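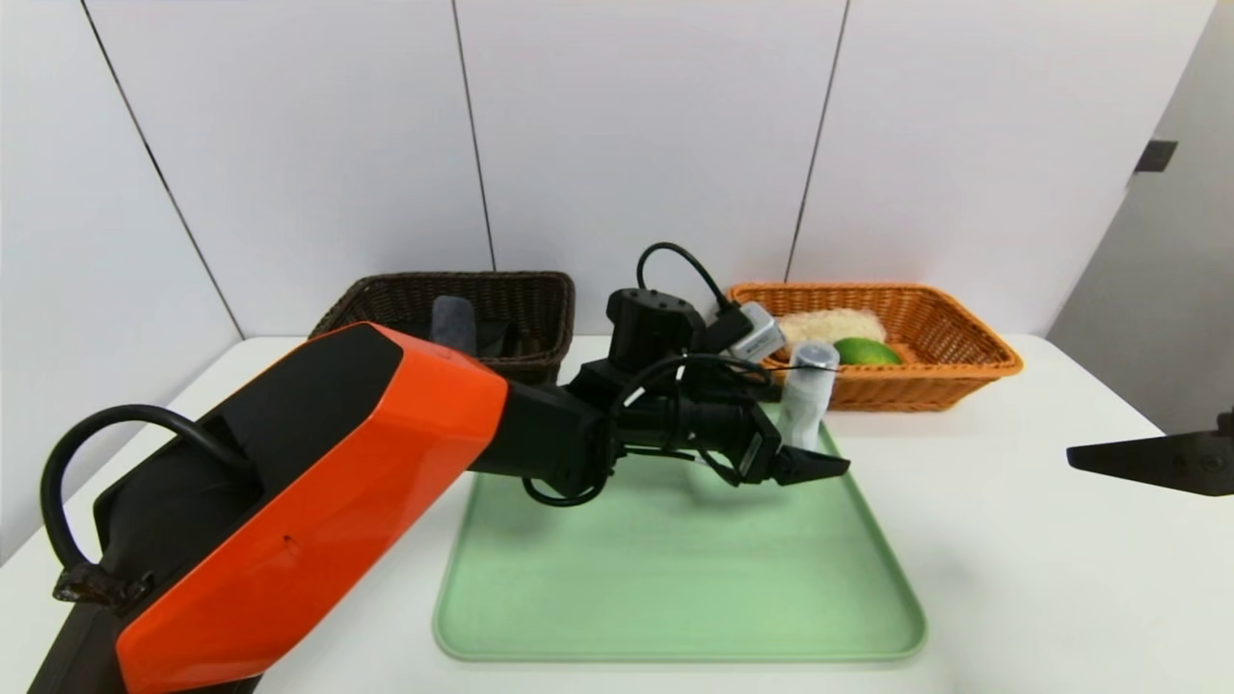 Section 4: Cables, gripper and your first pick

By now you've got the arm bolted down, the power supply plugged in and the Vasus software talking to it. If you haven't, go back to Section 3, because nothing below will make much sense with a dead arm. I wrote this part of the guide after putting together 17 of these Stitell kits on my own bench, so where I tell you to slow down it's usually a place where I once didn't.

Set aside an afternoon. A quiet Saturday is ideal. The work itself is short but there's a fair bit of moving the arm by hand, looking at it, and moving it again.

What you need on the table

The arm, fitted with its gripper
The pick tray (any flat plastic tray with a raised edge will do if you bought the kit without one)
Two baskets or boxes, open at the top
A handful of things to pick up
The bag of cable clips marked C
The small hex key from the tool roll

I like a pale table and a plain wall behind it. The camera on the wrist copes with clutter, but you'll find it much easier to see what the arm is up to when there isn't a bookcase in the background. My own set-up is a white table with a mint green tray in the middle and a couple of wicker baskets behind, one dark brown and one more of an orange-tan. The baskets came from a charity shop and they've outlasted two sets of the plastic bins we used to supply!

4.1 Routing the cables

This is the bit people rush. The arm bends in more directions than you expect, and a cable that looks beautifully tidy when the arm is parked can be pulled tight as a guitar string at full reach.

1. Switch the arm off at the wall and wait for the light on the base to go out.

2. Support the forearm with one hand and move it gently to its furthest forward position.

3. Take the thick cable and let it form a wide loop by the large orange section. Bring the end back down to its connector clip low on the housing and press until it clicks.

4. Take the thin camera cable and arch it from the motor cap on top of the wrist down to the camera module. Don't pull it flat. It wants to stand up a little, and you should let it.

5. Gather what's left below the wrist into soft coils. Use one C clip, done up so that you can still slide the cables through with a finger.

6. Fold the arm back, stretch it out again, and swing it left and right. Watch the loops the whole time.

Note: The loops look untidy. I get more emails about this than anything else in the guide, and the answer is always to leave them alone. If you really can't bear it, the fabric sleeve from Sterwood fits over the thick cable and still lets it bend.

Caution: Never use ordinary cable ties on the moving parts of the arm. They bite into the outer skin of the cable and you may not see the damage until the camera starts dropping out.

4.2 Checking the gripper

The gripper that comes in the standard box has two fingers that stay parallel as they open and close, with tips that taper to an angle. They're good at small things on a flat surface and a bit hopeless with anything wider than a mug. (There's an extra-wide pair in the spares list at the back.)

7. Switch the power back on. Stand to one side, not in front, and keep your hands in your pockets for the first few seconds. The arm lifts itself slightly as the motors wake up.

8. In Vasus, open the Gripper page and press Open. Both fingers should travel out at the same speed and stop without a knock.

9. Press Close. The tips should meet along their whole length. If you can see light between them at one end, switch off, loosen the finger screws by half a turn with the hex key, squeeze the fingers together and tighten up again.

10. Set the grip strength to 19. That's low on purpose. You can go up later, once you know what you're squeezing.

Caution: The fingers don't know the difference between a lime and a thumb. Keep your hands off the tray whenever the power is on, and teach anyone who shares the room to do the same.

4.3 Laying out the tray and baskets

11. Put the tray flat on the table, within easy reach of the gripper. The raised edge should be facing up, which sounds obvious, but the tray will sit happily upside down too.

12. Stand the baskets behind the tray, side by side. Leave enough space for the gripper to come down over each one without the wrist brushing the rim.

13. Move the arm by hand to each corner of the tray in turn and press Save Corner. It needs all four.

14. Do the same for the centre of each basket. Hold the gripper a little above the rim when you save, so the arm doesn't dig for treasure later on.

Keep the tray clear while you save the corners. The software takes its picture of the bare surface at the same time, and if you leave a spoon lying there it will think the spoon is part of the tray for ever after. You'll then spend an evening wondering why it won't pick up spoons.

Shadows matter less than they did. The older Omerović camera used to mistake the gripper's own shadow for an object and would solemnly try to pick it up, over and over. The present one is much better behaved, though I still avoid a bright lamp directly overhead.

4.4 Choosing things to pick up

Start with what's in the kitchen. I keep a mix of soft and firm things within reach: a lime or other small fruit, a folded cloth, a bread roll, a little pot with a lid. Between them they'll show you most of what the gripper can and can't manage.

Soft items squash before the arm notices it has hold of them, so leave the strength where it is. Round ones roll. Place them near the middle of the tray and let them settle before you start. Small upright pots are the trickiest of the lot, as a slight nudge from one finger will tip them over, so bring the gripper in slowly from the side with the fingers wide apart.

Please don't begin with glass.

4.5 Your first pick

15. Put one item on the tray. Just the one.

16. Press Look. A box should appear around the item on your screen. If there's no box, move the item a little and press Look again.

17. Pick a basket from the list and press Go. Keep a finger on the stop button for the first few tries.

If it misses, try the same item again before you change any settings. I let each new arm have a good few attempts before I start fiddling, and mostly the fault is a badly saved corner. Repeat step 13 and see if that cures it.

Error 452 means the wrist has met more resistance than it expected. Nine times out of ten that's a cable pulled tight, so go back to 4.1 and look at your loops. Clear the message by holding Stop until the arm relaxes, and be ready to support it, as the forearm does sag.

Looking after it

Wipe the finger tips with a damp cloth after anything sticky. Check the C clip every month, and have a look along the camera cable for shiny or flattened patches. The wrist belt should be changed after 2000 picks, and the counter is on the Service page in Vasus. Instructions for the belt are in Section 7, along with the torque settings for the finger screws.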